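Magazin > Alltag & Post > Gespräche

„Eine Briefmarke ist ein Versprechen mit Zacken"

11. Oktober 2023 | Von Mitali Weerasinghe

Wir verwenden Cookies, um unser Angebot zu verbessern. Mit der weiteren Nutzung der Seite erklären Sie sich damit einverstanden. Mehr erfahren | Einverstanden

Der erste Umschlag, den Lama Khalaf mir über den Tisch schiebt, ist an einer Ecke eingerissen und so eng beschrieben, dass die Adresse kaum Platz gefunden hat. Sie strahlt. „Der war drei Wochen unterwegs!", sagt sie. „Und schau dir den Stempel an, gestochen scharf. So etwas kriegst du heute fast nicht mehr, das läuft ja alles durch die Maschine, und dann hast du bloß noch Wellenlinien quer über der Marke."

Khalaf schreibt Briefe, und zwar viele. Zusammen mit Georges Kassab betreibt sie seit zwei Jahren den Briefkreis Zornitz, einen Zusammenschluss von Leuten, die einander mit der Hand schreiben und das, was ankommt, einmal im Monat gemeinsam anschauen. 27 Mitglieder sind es inzwischen, verteilt über die halbe Republik, dazu ein paar in England und eine ehemalige Zornitzerin in Kanada. Ich bin hingefahren, weil ich wissen wollte, wie man heute noch auf so etwas kommt. Nach einer halben Stunde hatte ich selbst einen Stift in der Hand (dazu später).

Angefangen hat es mit einem Irrläufer. Kassab, der früher in einer Druckerei gearbeitet hat, bekam einen Brief, der für jemanden mit demselben Nachnamen in einer ganz anderen Straße bestimmt war. „Ich habe ihn natürlich nicht aufgemacht", sagt er. „Aber ich habe einen Zettel drangeklebt, mit einem Gruß, und ihn wieder eingeworfen. Zehn Tage später lag eine Antwort bei mir. Von einem Mann, den ich nie gesehen hatte! Er hat sich bedankt und mich gefragt, was das für eine schöne Tinte gewesen sei." Die beiden schreiben sich bis heute. Der Mann heißt Ghassan Saliba, ist längst Mitglied im Briefkreis und hat nach Kassabs Auskunft die unleserlichste Schrift von allen.

„Man gewöhnt sich daran", sagt Khalaf. „Beim ersten Brief von Ghassan habe ich einen ganzen Abend gesessen. Beim fünften konnte ich ihn fast flüssig lesen, und da war ich richtig stolz, so als hätte ich eine Sprache gelernt."

Wie das System funktioniert, erklärt sie mir mit dem Zeigefinger auf einer handgezeichneten Liste. Jedes Mitglied bekommt im März 5 Adressen zugelost und hat dann ein Jahr Zeit, jedem der Ausgelosten mindestens einmal zu schreiben. Wer mehr schreibt, schreibt mehr. Themen gibt es keine, Mindestlängen auch nicht. Eine Zeitlang hatte jemand vorgeschlagen, Monatsthemen zu vergeben, „Meine erste Wohnung" und dergleichen, aber das haben sie nach zwei Runden wieder gelassen. „Das war wie Schulaufsatz", sagt Kassab. „Die schönsten Briefe fangen damit an, dass es draußen regnet und der Bus nicht gekommen ist."

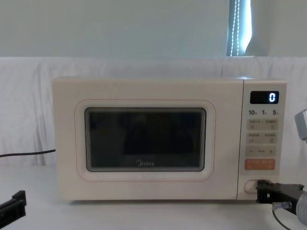 „Und man muss auch nicht gleich antworten", fährt Khalaf fort. „Das ist für die Neuen das Schwerste. Die schreiben einen Brief, werfen ihn ein, und am nächsten Tag schauen sie schon in den Kasten. Ich sage immer: Vergiss ihn. Vergiss ihn richtig! Und dann kommt irgendwann etwas zurück, und du weißt gar nicht mehr genau, was du gefragt hast. Dann liest du Antworten auf Fragen, die du dir erst wieder zusammenreimen musst. Herrlich ist das."

Ob sie Kopien von ihren eigenen Briefen mache? Sie schüttelt den Kopf, beinahe empört. Kassab dagegen hebt die Hand, ein wenig schuldbewusst. Er schreibt seine Briefe vor, mit Bleistift, und überträgt sie anschließend ins Reine. Die Entwürfe bewahrt er in Aktenordnern auf. Darüber streiten die beiden offenbar schon länger, und ich lasse sie eine Weile streiten, es ist nämlich sehr unterhaltsam. Khalaf findet, ein Brief gehöre dem, der ihn bekommt. Kassab findet, wer sich derart Mühe gebe, dürfe auch etwas davon behalten.

Beim Papier sind sie sich dann wieder einig. Es darf nicht zu dünn sein, sonst schlägt die Tinte durch, und nicht zu dick, sonst wird der Brief zu schwer und man zahlt drauf. Khalaf kauft fast alles bei Nirlow, einem kleinen Schreibwarenladen am Bahnhof, der noch einzelne Bögen abgibt. „Da kannst du hingehen und sagen, ich hätte gern vier Blatt von dem und zwei Umschläge von dem da hinten. Und die fassen das Papier auch richtig an, die wissen, wie es sich beschreiben lässt." Kassab schwört auf Restbögen aus seiner alten Druckerei. 1000 Blatt hat er bei seinem Abschied mitbekommen, cremefarben, mit leichtem Korn, und er rechnet mir vor, dass er damit bei seinem Tempo noch eine ganze Weile auskommt.

Ein eigenes Kapitel sind die Marken. Khalaf klebt grundsätzlich selbst und nutzt niemals die aufgedruckten Codes, die man sich aufs Telefon holen kann. Praktisch seien die schon, gibt sie zu, gerade unterwegs. „Aber dann steht da eine Kugelschreiberzeile in der Ecke, und die Ecke ist doch das Erste, was man anschaut!" Sie sammelt Motive, hebt sie auf und überlegt dann, wer was bekommt. Rami Azar, der jüngste im Kreis, mag Leuchttürme. Also liegen die Leuchttürme in einer eigenen Tüte und warten auf Rami.

Azar selbst erreiche ich am Telefon, was er lustig findet. Er studiert, ist über eine Mitbewohnerin zum Briefkreis gekommen und hatte bis dahin, wie er sagt, genau einen Brief in seinem Leben geschrieben, und zwar eine Kündigung. „Ich wusste nicht mal sicher, auf welche Seite die Adresse kommt. Und der Kasten bei uns an der Ecke, an dem bin ich zwei Jahre lang vorbeigelaufen, ohne ihn zu sehen." Jetzt kennt er die Leerungszeiten auswendig. Am liebsten wirft er spätabends ein, wenn die Straße leer ist und man die Klappe zufallen hört.

Gerade die Kästen machen den Zornitzern Sorgen. Der am alten Freibad ist verschwunden, und der nächste steht nun am anderen Ende der Siedlung. Für Kassab, der schlecht zu Fuß ist, bedeutet das, dass er seine Post sammelt und einmal in der Woche jemanden mitschickt. Geschrieben haben sie deswegen auch schon, mit der Hand selbstverständlich, drei Seiten. Eine Antwort kam per E-Mail. „Sehr freundlich", sagt Khalaf und verdreht die Augen.

Im kommenden Frühjahr wollen sie zum ersten Mal Besuch empfangen, von einem befreundeten Kreis aus Plescombe, mit dem seit dem Sommer Briefe hin und her gehen. Auf Englisch, mit vielen Wörterbuchfunden und wenig Angst vor Fehlern. Ein Raum ist schon reserviert, und ausstellen wollen sie auch etwas, falls alle Absender einverstanden sind. Darüber wird derzeit verhandelt – per Post, es kann also dauern.

Und der Stift in meiner Hand? Khalaf hatte mir einen Bogen hingelegt und gesagt, Ghassan Saliba freue sich immer über Neue. Ich habe ihm von der Zugfahrt geschrieben und vom eingerissenen Umschlag. Anderthalb Seiten sind es geworden, mein Handgelenk tat weh, und die Marke durfte ich mir aus der Schachtel aussuchen. Ich habe eine mit einem Eisvogel genommen.

Newsletter: Neue Gespräche aus „Alltag & Post" direkt ins Postfach. Jetzt anmelden, Abmeldung jederzeit möglich.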